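Week 3: Does firing the manager work?

Pundits say a new manager "lifts" a struggling club. Treat that with suspicion. Teams usually fire someone after an unusually bad run, and bad runs tend to end anyway — with or without a change on the bench.

Take Sokcombe. They lost 3 straight, replaced the manager and won the next two. The papers called it a turnaround. Nomeck had the same run, kept theirs and recovered just as fast. No headlines.
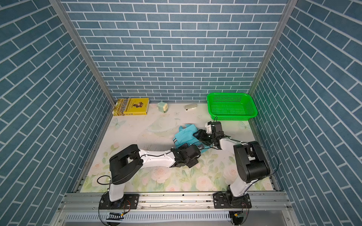 What the numbers can't tell you

The Manalo file covers 655 matches, but only 280 come after a firing. Ask who the opponents were. Ask who was back from injury. I doubt the "bounce" survives either question.
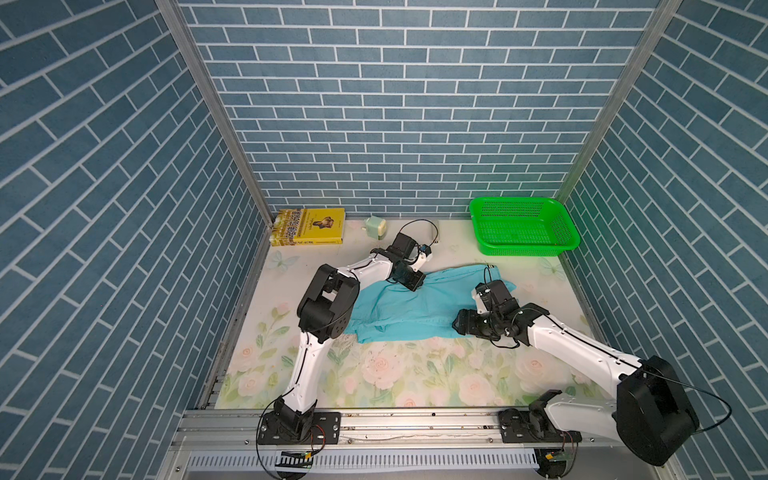 Two-arm setup, blue brick-pattern walls.

For May: read the Movari chapter and bring one claim you don't believe, in 200 words.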